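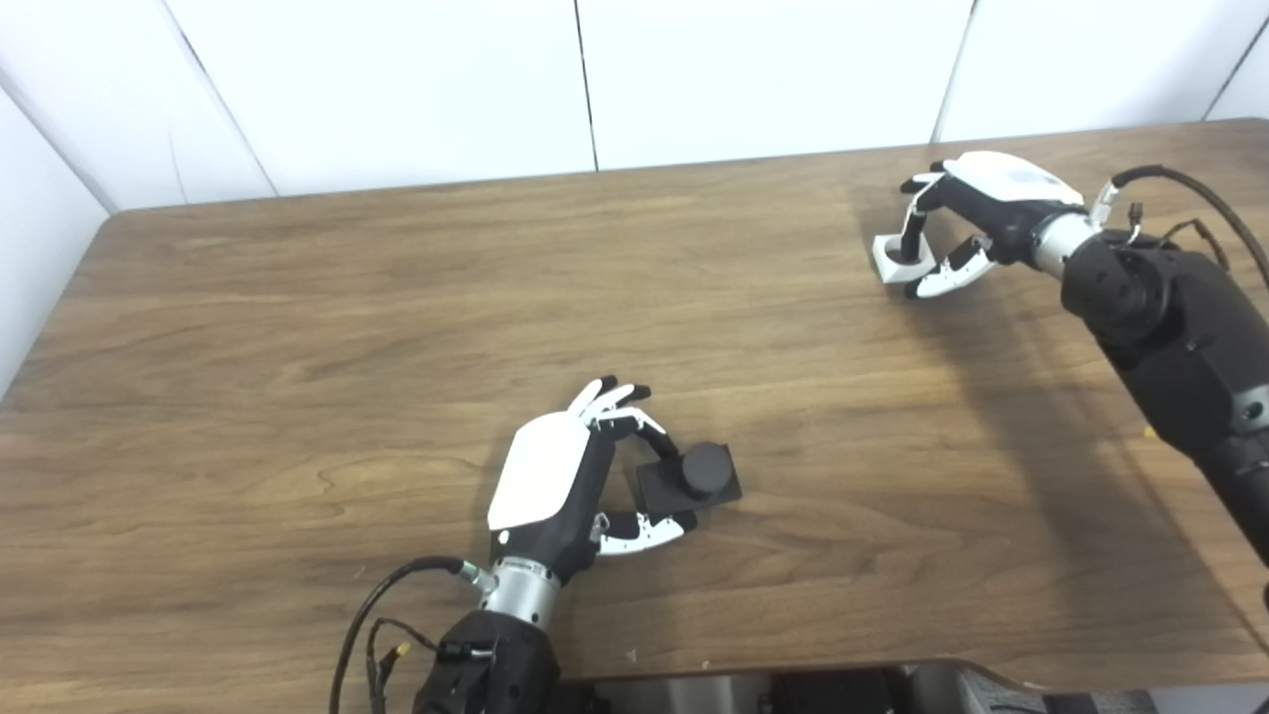

Waltau, July

The open day at the Skandthorpe works began at the side gate, where visitors signed in and were handed a paper badge and a plan of the building. I had put my name down for the morning round. It took in the timber store, the joinery and the showroom, in that order, and finished before lunch.

Natanael Fontes took our group. He has run the joinery for 3 years and spoke mostly about table tops. The store holds 601 boards at present, stacked by width, and he pulled out several so that we could compare them. Straight grain is what most customers ask for. Boards with knots used to be sent to the back of the pile, but the firm now keeps small curling ones in if they are sound, and puts them towards one end of the top.

The joinery was louder than I had expected and we did not stay long. Tops are glued up on one side of the room and sanded on the other. Finishing is done next door, behind a curtain, and we were asked not to go in. The finish they use most is called Wanen. It is put on by hand and left overnight between coats.

The table I spent most time at stood against plain white wall panels, with a side wall to its left. The wood is a medium brown with darker streaks, and the knots are over on the left half. It has a soft sheen, nothing like a high gloss. On it was a black knob on a flat square base, small enough to be overlooked in a bigger room. I liked the black against the brown.

Yhon Muñoz looks after the showroom and answered questions there. The range on show is called Gu. Somebody wanted to know how the tops stand up to hot cups. He said to use a mat, and to wipe up spills the same day. Delivery is about 108 days from order at the moment, longer for anything over the standard length.

Tea and rolls were served in the loading bay. The sheet by the gate had 119 names on it when I left, with the afternoon round still to come. Parking is on the verge opposite and fills early. The stairs to the showroom are steep, but there is a goods lift and staff will take you up in it if you ask.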